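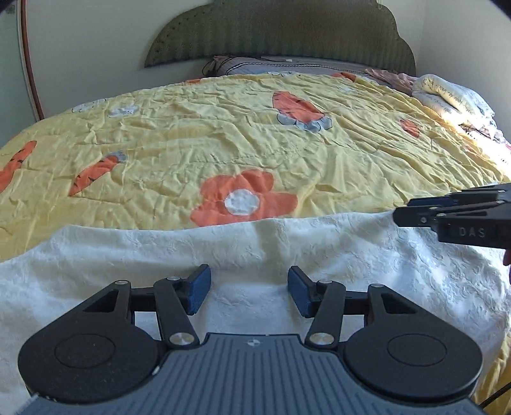

Bed setup, pair of hand-held grippers, wrist view from one of them. Blue pads on both.

Notebook, May, bedding trials, Clestimthorpe flat

Carrying on from the pad comparison. Towels and T-shirts were fine with either pad so I moved everything to the bedroom, where the fabric is bigger and heavier and there is more of it on top of other fabric. Task is the same one Tilahun will have to do on the arms: get hold of the near edge of the white coverlet, bring it up over the comforter toward the headboard, let go, smooth it. Two hands throughout.

Pads compared:
A = the blue textured ones
B = the smooth gray ones from the Sinora sample box

Same grippers for both, pads swapped between blocks. Same finger opening at the start. I did all the A runs in the morning and the B runs after lunch, which I'd do differently next time (alternate them), as I was clearly better at the task by the afternoon. If anything that should have helped B.

10:15, first block, A. Pinching a single layer of the coverlet from the middle is easy. The quilting gives the pad something to catch, and closing straight down on a raised bit of the pattern picks it up nearly every time. The fringe at the edge is worse. Strands get in behind the pad and then don't come out on release, so the coverlet follows the gripper back when you pull away. Had to shake it off several times. Going in an inch or two from the fringe fixes it, and I've written that into the operator sheet.

Comforter is a different story. It wrinkles as soon as you push on it, and if you close on a wrinkle you get a thick fold that fills the jaws before they've really closed. Holds fine, but the opening reading then says "large object" and the Demby logger flags it as a missed grasp. It isn't one. The threshold was set on the towels. Raised it from 7 to something looser for the rest of the day and marked the earlier runs so they can be relabeled.

B, after lunch. Slips on the coverlet when the pull is along the pad. Pulling square to the pad is OK. On the comforter B is a bit nicer than A for smoothing, because you can drag the closed fingers across without snagging. For lifting I had to squeeze harder and my hand was tired by the end of the block. Two drops halfway up the bed, both on the right-hand gripper. Might be my right hand and might be the pad, I did not swap them over to check.

Left and right interference. When both hands go for the coverlet close together, each gripper turns up in the other one's wrist view. No harm for the grasp itself but the tracker lost the right gripper twice when it came in from the side with only part of it showing. Both times it came back by itself once the hands were apart. Keeping a forearm's width between them is enough. For the corner folds that's not possible, so those runs will need checking by eye.

Cable. The right one drags over the bedding when you reach for the far pillows. It caught under the coverlet once and pulled the whole thing crooked. Ran it up the sleeve after that with a strap at the elbow. Better. A longer cable would be better again.

Camera settings. Sun comes onto the right side of the bed and the white fabric there goes flat if exposure is left on auto, quilting pattern disappears and the tracker has less to work with. Fixed exposure at 3,000 microseconds, gain left alone. The left side by the wall is a little dark like that but usable. Tried pulling the curtain too. Evens it out but then everything is dull and the headboard end is noisy. Left it open.

The printed comforter was a good choice by accident. Carrots and flowers give the tracker plenty of corners, and drift over a full run was clearly smaller than on the plain gray blanket from last month. Which also means the numbers from this bed look better than they should. Someone needs to repeat it with plain bedding before any of this goes in the report.

Finger linkages. All pivots snug at the start. After the B block the left gripper had play at the tip, enough to feel by hand. One pivot screw had backed out slightly. Tightened, no threadlocker on hand. Check this one before every session until it's been done properly. I don't know which run it started on, so treat the last part of the B block with care.

Count for the day, both pads together: 293 grasps logged, 70 of them with the old threshold. I haven't split them by fabric yet.

Pillows: only tried a few. Closing on the seam at the corner works with both pads. Closing on the face of the pillow doesn't work well with either, the fingers push it away before they get any cloth. Approaching with the lower finger already touching the mattress helps. Not enough runs to say more.

For now:
A stays on for anything that gets lifted or pulled.
B only for smoothing, and I'm not convinced it's worth the swap. Closed A fingers held at a low angle did nearly as well when I tried it at the end.
Did not try one of each on the same gripper. Worth half an hour.

To do
- relabel the 70 old-threshold runs
- threadlocker on all pivots, both grippers
- plain comforter, same exposure, alternate A and B
- swap left and right grippers and repeat the lift
- ask Sinora whether the smooth pad comes in a softer grade
- longer cable for the right side
- send Tilahun the corner runs first, they want those for the arm test

Packed up 16:40. Grippers are in the case with A pads on. B pads are in the small bag in the lid, wiped down. Batteries on the charger.

Later: looked through the first block again. The fringe problem shows up in more runs than I noted while doing them, mostly on the left hand. Added a "fringe" tag in Demby, still has to be applied to the afternoon files.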